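Flilgate Opens Automation Workshop to Public for Demonstration Day

Visitors to the Flilgate technical center were given a close look at two-arm robot handling in August, when the center opened its automation workshop for a full day of demonstrations. A total of 339 people passed through the doors, compared with 308 at the previous open day. Attendance was highest in the early afternoon, when families from the surrounding district joined students and representatives of local employers.

The event was organized by the center together with Stodum, an engineering firm that supports the workshop's training program. Demonstrations ran in the ground-floor hall and were repeated every half hour, with time set aside after each session for questions. Entry was free, and no advance booking was required.

The main attraction was a tabletop station where staff introduced the public to the handling of everyday objects. Organizers said that small household items and toys had been chosen deliberately for the day, so that visitors of all ages could recognize the items in use and judge the difficulty of the work for themselves.

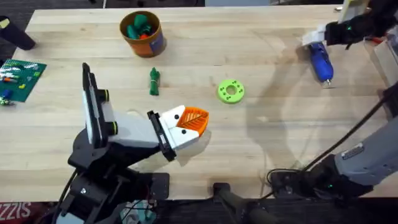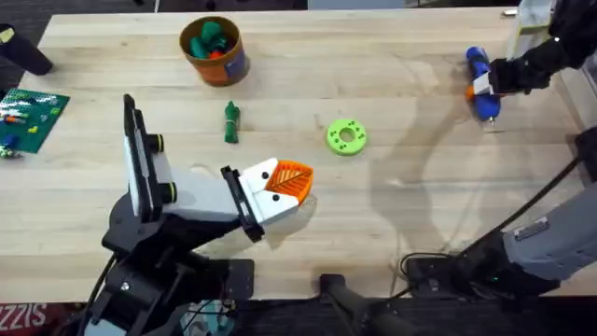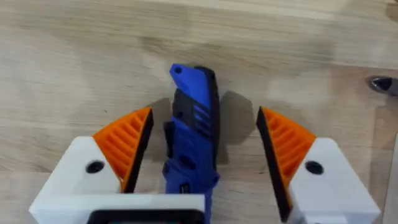
Flilgate has offered courses in automation for several years, and the open day was intended to show residents what those courses involve before enrollment begins for the coming term. Staff spent much of each session on the subject of grip, a topic that takes up a large part of the first course unit. An object with a long, narrow body must be approached differently from a flat one, and the blue folding knife standing upright between the open orange fingertips served as a starting point for that discussion. Visitors asked how the approach angle is selected, how far the fingers should open, and what happens when an object shifts at the last moment. Staff answered these questions in turn and referred those who wanted more detail to the printed course guide.

A second part of the program dealt with the coordination of two arms at a shared table. Trainers explained that each arm must be given room to move, and that much of the preparation consists of deciding which arm should reach for which object. Students enrolled in the current course were present throughout the day to describe their own projects, and several of them had prepared short posters on planning, safety and maintenance.

In a separate room, Stodum presented Morin, a planning program that is used in the center's evening classes. Visitors could arrange a sequence of movements on a screen and compare their results with sequences prepared by students. The activity proved popular with younger guests - at times a short line formed outside the door - and the organizers extended the afternoon session to allow everyone who was waiting to take part.

Representatives of local workshops and small manufacturers attended a closed session in the morning. The discussion covered training needs, working hours for part-time students and the cost of sending employees to longer courses. The center confirmed that it will offer a shorter introductory course in response to requests made at that session. Participants will be able to attend on weekday evenings, and those who complete the course may continue directly to the full program.

The center also announced that it has received a grant of $3,000 toward tools and teaching materials. The funds will be used mainly for spare parts, storage and printed guides for new students. Part of the sum has been reserved for school visits, which are to resume once the new timetable has been approved.

Several visitors inquired whether the workshop would be open more often. The center stated that regular public hours are not planned at present, as the hall is needed for classes on most days. School groups and community organizations may, however, request a guided visit by writing to the front office. Groups are asked to give their preferred time of day and the ages of those attending.

The next public demonstration will be held at the Stomel branch, where a smaller program is in preparation. It will include a repeat of the tabletop session and an introduction to Morin for beginners. Details will be posted on the notice board at the main entrance and on the center's website. Applications for the coming term are accepted at the front office until 4 p.m. on working days, and course guides may be collected there free of charge.

This website uses cookies to improve your experience. By continuing to browse, you agree to our use of cookies. Accept | Manage settings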